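Community News

Shared kitchen in Ekham asks for pots with lids

September 2, 2020

The shared kitchen in Ekham is collecting cooking pots again, and this year it asks that every pot comes together with its own lid. The collection is open until the end of September at the hall on Bralley Road.

Last year the residents gave 772 pieces of kitchenware. Many of them were good, but a large part of the pots had no lid, and for rice and soup this is a real difficulty. "We cook for many people at the same time and we cannot cover a pot with a plate," said Kerstin Westerberg, who coordinates the kitchen. "Please look in the back of the cupboard one more time before you come."

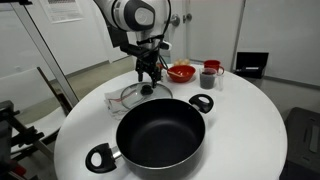
Large pots with two handles are the most wanted. Non-stick ones are welcome if the coating is not scratched. Glass lids are also fine, but they should be wrapped in a tea towel for the trip, and the towel can be donated too. Frying pans, knives and electric appliances are not accepted this time.

The kitchen served nearly 3000 meals during the winter, and it has now started a second cooking evening for families in Vukow. Items which are not needed in Ekham will go there.

Donors are asked to wash everything at home and to bring not more than 2 boxes each. Parking is behind the hall, please use the side door.

14 shares | 2 comments

Contact us | Copyright 2020 | Back to top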